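Rondine Sky Courier, 12-inch figure (Skerkell Toys) 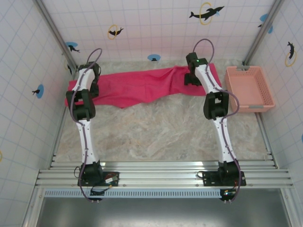
I've wanted a decent Rondine figure since I was a kid glued to the telly, and Skerkell have finally made one! If you never saw the Valtine serials, she's the pilot who delivers the post between moons and gets shot at every week, and the sets wobbled and I adored every minute. The old toy from back then had arms that went up and down and that was your lot. The new one has proper elbows, with a chunky boxed-in joint in the middle of the arm a bit like the black ones on the white robot arms up there, so she can hold a pose with her parcel out in front of her. The red cloth by the left gripper is fairly near the colour of her scarf too, though hers is more of a brick red once you get it out of the packet.

The head sculpt is by Ghazal Bagheri, who also did the Sotelo villain figure I sold out of last February. It's a lovely bit of work. She's got the slightly fed-up look right, and the paint round the eyes is clean on all the ones I've opened so far (I opened more than I should have).

Grumbles? A couple. The goggles are tight and you need to ease them over the hair from the back, and the boots are a pain to get on again once they're off, so I'd leave them be. The satchel strap feels thin to me. Oh, and the stand is only clear plastic, where the Sotelo one had a printed base, which I did miss.

In the box:
Figure in flight suit
Cloth scarf
Goggles
Satchel with 8 tiny letters
Spare pair of hands
Clear stand

Height: 12 inches
Ages: 9 and up
Price: £47, postage extra

I'm keeping the outer boxes in good nick for those of you who like them sealed, so just say so when you order and I'll pick you out a tidy one.

Page updated Oct 21, 2020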